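Plalton PC-2 Plug Seating Cell

Simulation package and setup reference
Supplied by Ristska. Ships with cell description, arm model, tool model, cable model and part set.

The PC-2 is a single-arm cell for picking up a small plug and placing it at a socketed unit on an open table. The package is the simulated version of the cell, used for proving tool changes, camera placement and cable routing before anyone touches the hardware. Settings carry over to the physical cell by way of the same parameter file. 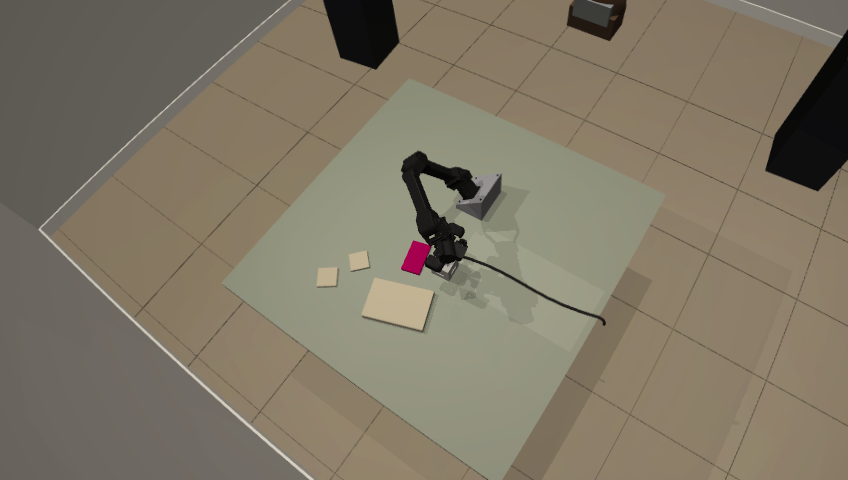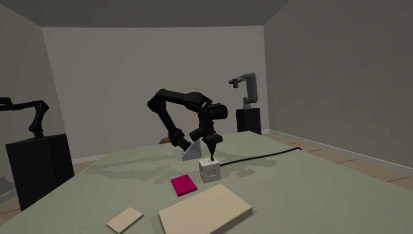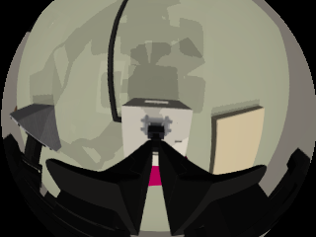
Renders from the PC-2 simulation package. The black cable and the magenta part are in all three.

Cell contents

Arm: black articulated arm on a wedge mount, fixed to the table.
Tool: two-finger gripper with tapered fingers, wide at the outer edge.
Target unit: light-colored housing with sockets and one attached cable.
Loose parts: flat blocks and slabs in beige and magenta. These are movable bodies and will shift if struck.
Table: matte green-gray, no fixtures.
Item number for the complete package: 2783
Item number for the tool model alone: 1465

Setting up the cell

1. Load the cell description and leave the arm in its parked pose. Do not start the physics step yet.
2. Check the mount offset. The wedge mount has its own coordinate frame, and the arm base is defined against it. If you enter the offset against the table corner the arm will load at the correct height and the wrong angle. This is the most common support call we receive.
3. Load the tool model and confirm the tool center point. It should fall midway between the closed fingertips. A point entered for the older straight fingers will put the plug too low on approach.
4. Place the target unit. Position and rotation are both free, but keep the cable side clear of the arm's return path.
5. Place the loose parts. Random placement is on by default. Set a minimum gap between parts, or two of them may load in contact and jump apart on the first step.
6. Start the physics step and let the cable settle before the first move. With the default cable this takes 14 seconds of simulated time.

Cable model

The cable is a chain of short rigid segments with bending stiffness at each joint. Stiffness is one value for the whole length. Raise it and the cable holds a long curve; lower it and it lies flatter but takes longer to settle. Contact between cable and fingers is calculated. Contact between the cable and itself is off by default, and turning it on slows the run noticeably.

Both ends need attention when you change the length. The unit end is fixed to the housing. The far end is free, and if it hangs over the table edge it will pull the unit slowly out of place. Either shorten the cable or anchor the last segment.

Tool view

The tool view uses a wide lens model, with strong curvature toward the outside of the picture and black corners where the lens circle ends. Do not crop the corners before calibration. The calibration routine looks for the lens circle and stops with fault 2907 if it cannot find one.

Both fingers should show in the tool view at all times. If only one does, the camera has been attached to the wrong link. Reattach it to the gripper body and rerun calibration.

Routine checks

Before each batch of runs:
- Joint limits match the controller file on the physical arm.
- Finger friction has not been left at a test value.
- Lighting seed is recorded with the run. Shadows on the table change with it, and a detector trained under one seed can fail under another.

After any change to the tool:
- Re-enter tool mass and center of mass. The arm will sag or overshoot on short moves if these are stale.
- Open and close the fingers fully once with no part between them.
- Repeat the seating move at low speed - a quarter of normal is enough - and read the contact force at the wrist.

Known issues

The plug can pass through the socket wall at high approach speeds. Halve the physics step or slow the last part of the move. Elsie Pryor in our Itham office keeps a table of step sizes against approach speed and will send it on request.

Parts resting against the wedge mount sometimes creep. The contact shape for the mount is simpler than the visible one. A corrected shape is due with the January release.

Spares and support

Replacement finger models, cable sets and part sets are sold separately through Deng. Quote the item number of the package with any order. Questions on calibration and controller files go to Tamara Stoica. Attach the parameter file and the run log; a screen capture alone will be returned with a request for both.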